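Paper archive, part 3: the gray binder

June 18, 2024

The Terncombe box is down to its last binder, a dark gray one of typed essays on the sports industry. I turn the pages one at a time and check each against the index I made in December. 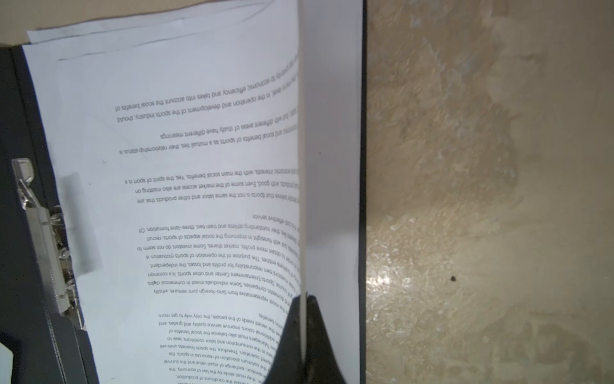 The index lists 102 sheets. Two were filed upside down and one has no page number. Prose quality varies; "cost-effective service" stands alone at the end of one paragraph.

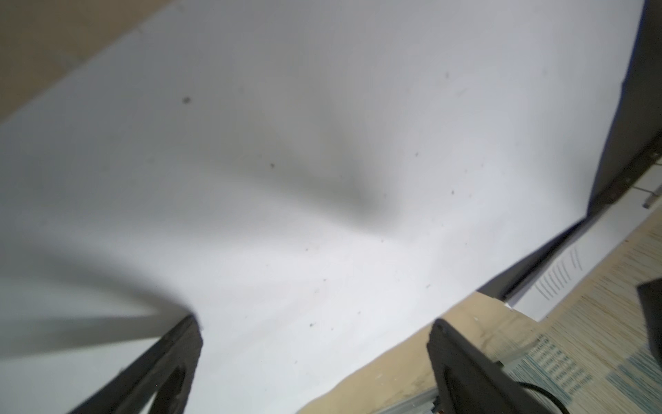 Next is the Rashidi folder, same procedure. I log sheet number, first line and condition, then close the cover.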